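Workshop notebook - February, bench two, started a little after nine in the morning

Kettle on, radio low, and the big tower up on the bench at last. I have been putting this one off because it is heavy and because the last person to work on it left the side panel screws in a mug with a lot of other screws, so the first part of the morning went on sorting those out. Long coarse ones are for the case, fine ones are for the drives, and the handful that fit nothing at all have gone in the odds drawer with their friends. If you are taking a machine apart here, please use the little tubs with lids. There are plenty of them, on the shelf over the label printer, and they stack very nicely.

This is the Tretwood machine, the one that used to do all the overnight work for the design office before they moved it on to us. Two processor positions on the board, only one of them filled, and it has been that way for as long as we have had it. The note on the job card says "restarts itself, mostly in the afternoon", and when I rang Brayden Grewal about it he said the same thing in more words, and added that it had got worse after they shifted it under the window. It was a lovely long chat, mostly about his allotment, but I did get out of him that it had been opened up once at their end to add memory and that nothing else had been touched. He thinks.

So, what I did, in order, for whoever picks this up after me.

Power lead out, button held in to drain it, left alone while I had my tea. Wrist strap on. Side panel off and the case laid down flat, so the board faces up at you like a tabletop and you are not reaching sideways into the dark. I know some of you prefer to work with them standing. I have tried it your way and I drop things.

Dust was the first job and there was a good deal of it, packed mostly into the front grille and along the floor of the case where the cables lie. I used the soft brush and the small vacuum together, brush in the right hand and nozzle in the left, and held each fan still with a fingertip so it didn't spin up. No canned air this time, we are down to the last can and I would like to keep it for the printers. The cooler came off next, a quarter turn on each screw going corner to corner, and a gentle twist to break the paste. The paste had gone to something like old putty. It came away with a plastic scraper first and then Distix wipes, three of them, and a fourth for luck, until there was nothing grey coming off on the cloth.

I had meant to take the processor out as well and look underneath, but I stopped myself. It was sitting level, the bracket was properly down over it, and every time you open one of these you are taking a small chance for not much reward. If the restarts carry on then I will go in, with the magnifier and a better lamp, and preferably with somebody else in the room to hold the torch and tell me to slow down. 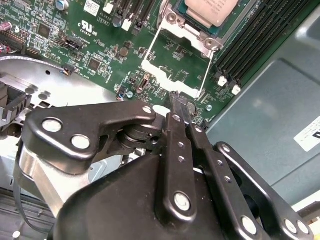 The empty socket deserves a word of its own, as it is the part of the board I worry about most when there are several of us round the bench. Everyone is careful with the side that has something expensive in it, and then an elbow or a stray screw goes straight into the other one. When I am not looking at it I lay a square of clean card over the top, and I would ask everybody to do the same. We used to have proper plastic covers, a whole bag of them, and if anyone knows where that bag went I would be very glad to hear about it. I have looked in the Twal boxes and behind the oscilloscope. I have not looked in the loft because of my knee.

Now the memory, and I think this is where the trouble was. Brayden's people had put their extra sticks in by feel, I suspect, going by how the machine was sitting when it got to me, with one of them not quite home. The latch had come up most of the way and then stopped short, and unless you run a thumbnail along the top you would never know. A stick like that will work perfectly well on a cold morning and then wander off once everything has warmed through and moved a hair, which fits the afternoon restarts rather nicely, and fits the window too. I don't want to claim it as solved. I have been pleased with myself too early before, and most of you were here for the business with the label printer.

All the sticks came out and went on the mat in the order I took them, each with a bit of masking tape and a pencil number. I wiped the gold edges with a lint-free cloth, only lightly, and looked down each slot with the lamp held low so the light ran along it. One had a fluff in it, a proper curled fluff like you find in a coat pocket, and I teased it out with the wooden cocktail stick. Please do not use the metal pick for this! I know it is nearer to hand.

While I was in there I also did the following, and I am writing it down so it doesn't get done again:

New coin cell fitted. The old one was tired and the clock had been losing time, which Brayden had mentioned somewhere between the leeks and the shed roof.

Expansion card (the network one) taken out, edge wiped, put back in the same slot. Its bracket screw was missing, so it has one from the odds drawer, and I was ridiculously happy to find a use for it.

Front fan cable re-routed. It had been rubbing on the drive cage and the sleeve was going shiny. It now runs behind, with two ties, snipped flush.

Barcode number from the board sticker to go on the job card. I haven't copied it over yet, so would somebody with younger eyes please do it while the panel is still off.

A thought about the memory layout for next time, as I had to go and look it up in the Standton folder and it took an age. With only one processor fitted, the slots belonging to the missing one do nothing at all. You can fill them with the finest memory in the land and the machine will simply never see it. I am fairly sure that is what happened to one of the added sticks, and that they have been paying for memory they never had the use of. The folder has a drawing on page 14, a bit faint, and I have gone over the slot numbers in biro so that the next person can read them. I put the page back the right way up as well.

Paste: a small blob in the middle, about the size of a pea cut in half, and let the cooler spread it. I know we have a difference of opinion in this workshop about blobs and lines and crosses and I am not reopening it in the notebook. Cooler back on, corner to corner again, until the screws stopped of their own accord. Fan lead on before I forgot it, which I did last month on the grey one.

Still to do:

First start with the panel off, lamp on, one memory stick only. Then add the others back in the order on the tape.

Memory test, 6 passes, left to run through the warm part of the day. I would like the machine near the radiator for this and not by the door, so that it gets a fair go at misbehaving.

Ring Brayden with the result and ask whether the spare processor he talked about is a real thing or a thing he would like to exist.

Order more wipes. The tub says 400 and I do not believe it ever held that many.

I've left the machine lying flat on bench two with the panel beside it and the tubs along the back in order. The card is on the shelf behind, cut to size, and wants to go over the socket before anybody puts a coffee within reach. The lamp is switched off at the wall. Whoever is in first, please have a look at the cooler screws before you power it, just to put a second pair of eyes on them, and write your initials next to mine on the job card.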